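This site uses cookies to measure page visits. Accept | Manage settings

About Greltov

Greltov sorts and repacks mixed small goods for retailers and parts suppliers. The company operates from 2 units at Bretmont and handles mainly returned stock, ends of lines and unlabelled items.

Goods are tipped into divided grey bins and picked one at a time. Boxes, rolls of tape, trays and small containers may share a compartment.

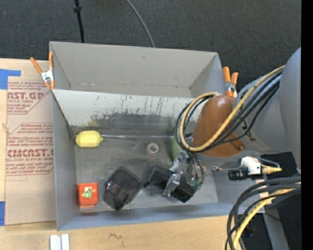

Each item is checked against the customer's catalogue, graded and assigned to an outgoing carton. Items without a match are held for 60 days. Stock records are kept in Ramico and currently list 3,531 product lines. Cartons over 5 kilograms are labelled on two sides.

Last updated: 9/13/21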